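大理石模様

大理石模様（だいりせきもよう）は、天然の大理石に見られる縞、雲形、脈状の線などを、別の素材の表面に再現した装飾、またはその図柄を指す。マーブル模様、石目調とも呼ばれる。塗装、漆喰、紙、樹脂、陶磁器、布地など対象は広く、建築の内装から製本、日用品まで用いられる。

概要

大理石は石灰岩が熱や圧力を受けて再結晶した岩石で、主成分は方解石である。純度の高いものは白く、不純物として含まれる粘土鉱物や酸化鉄、炭素質の物質などが灰色、赤、緑、黒の筋をつくる。模様はこの筋の太さ、向き、密度によって区別され、白地に灰色の細い脈が走るもの、脈が網状に交わるもの、角ばった破片が集まった角礫状のものなどがある。

天然石は重く、採掘と運搬に費用がかかる。産地から遠い地域では早くから代用の技法が発達し、石材を使えない木造の柱や天井にも石の外観を与えることができた。

歴史

石を模した壁面装飾は古代から存在し、ローマ時代のポンペイの住宅には、漆喰に色を塗り分けて石板を並べたように見せた壁が残る。中世以降も教会の柱や祭壇に描かれた石目が用いられ、バロック期には石膏に顔料と膠を練り込んで磨くスカリオーラの技法がイタリアを中心に広まった。

紙の分野では、水面に浮かべた絵具を写し取るマーブル紙が西アジアで発達し、のちにヨーロッパへ伝わって本の見返しや小口の装飾に使われた。ただし、マーブル紙の図柄には櫛で引いた波形や渦巻きも多く、石の再現を目的としないものが含まれる。日本の墨流しも水面の模様を紙や布に写す技法であるが、成立の経緯は別に論じられる。

20世紀に入ると、印刷した紙に樹脂を含浸させて熱圧する化粧板が普及し、同じ図柄を大量に生産できるようになった。
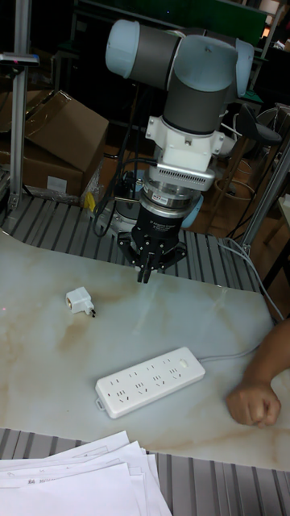
現代の大理石模様は、家具や室内の水平面に使われることが多い。台所の天板、洗面台、店舗のカウンターのほか、食卓や作業用の台にも採用される。白を基調とする柄は特に用途が広く、写真のロボットアームの下にある台の表面も白い大理石模様である。住宅では床と天板に同系の柄をそろえる例と、天板だけに用いて床を無地とする例がある。

技法

手描きによる方法では、下地を平滑に整えて地色を塗り、乾かないうちに薄めた塗料をスポンジや布でたたいて濃淡をつくる。脈は細筆や羽根で引き、乾いた刷毛で軽くぼかす。脈の太さを一定にすると人工的に見えるため、筆を回しながら力を変えて引くことが多い。最後に透明な保護塗料を重ね、必要に応じて研磨する。

印刷による方法では、石板を撮影または読み取った原稿から版を起こし、紙やフィルムに刷る。柄には繰り返しの周期があり、広い面に張ると同じ脈が並んで見えることがある。内装材を扱うメルトーダ（Meltoda）の見本帳には石目の柄が495点収められ、白系、灰色系、有彩色系の3群に分けられている。同社の大判の柄では、繰り返しの間隔を約35センチメートル広げる改訂が行われた。

樹脂や人造石では、色の異なる材料を混ぜきらずに型へ流し、内部まで模様を通す。表面が摩耗しても柄が失われにくく、切断面にも模様が現れる。一方、流れ方を完全に制御することはできず、製品ごとに図柄の差が生じる。

評価と用語

石目の模倣は、材料を偽るものとして19世紀の建築論でしばしば批判された。これに対し、塗装による石目を独立した装飾技術とみなす立場もあり、古い建物の修復では当初の塗装を石に置き換えず、描かれた模様のまま復原することがある。

商取引では、天然石を使わない製品に「大理石調」「大理石柄」などの語をあてる。「人造大理石」と「人工大理石」の使い分けは業者により異なり、前者を天然石の砕石をセメントや樹脂で固めたもの、後者を樹脂を主体とするものとする区分が比較的よく見られる。

関連項目

スカリオーラ
テラゾー
墨流し
化粧板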